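Handling Cell at Pritulthorpe Returns to Daily Operation Following Finger Pad and Wrist Camera Service

The packaged-goods handling cell at the Pritulthorpe site resumed its normal schedule on Thursday after a planned service of the gripper and the wrist camera. The cell, operated under the Larnano program, had completed 3633 picks since its previous service in October. Staff who book time on the cell are asked to read the notes that follow before their next session.

Work on the gripper

Both finger pads were removed and cleaned with a damp, lint-free cloth. The grid pattern on the pads tends to hold dust and fine film residue from plastic packaging, and this reduces grip on glossy items before any wear is apparent to the eye. The mounting screws were checked and retightened, and the closing position was set again using the Zou alignment block. Grip force remains at level 19 for soft packages. Users should not raise this value without consulting the Pukier maintenance desk.

Work on the wrist camera

The lens cover was cleaned and the cable clamp moved slightly toward the wrist joint, where it is less likely to pull during rotation. Exposure was then adjusted for reflective packaging. The former setting gave acceptable results on cardboard but lost printed text on shiny film, particularly under the overhead lights. The new setting has been saved as profile 218 and loads automatically at startup.

Handling checks were carried out at the wooden table with a glossy green package, and a glove package of the same color was used with a red coffee sachet for stacked items.
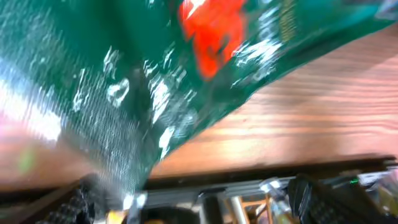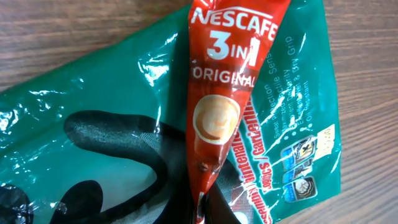
Wrist camera views at the table. Moving packages still blur in the first view; in the second, the word "ORIGINAL" can be read on the sachet and "Oil Resistant" on the glove package.

Routine care between services

Users are requested to observe the following at the start of each session:

Wipe both finger pads and inspect the edges for lifting.
Open and close the gripper fully once with no item in place.
Confirm that profile 218 is loaded.
Hold the wrist still before saving any image intended for label reading – images saved during travel should be discarded.

Pads are to be cleaned more thoroughly after every 50 sessions and the date entered in the cell log. Spare pads are kept in the cabinet beside the control desk. Any slipping of packages, or any change in the sound of the gripper as it closes, should be reported to the maintenance desk on the same day, and the cell should be left stopped until a reply has been received.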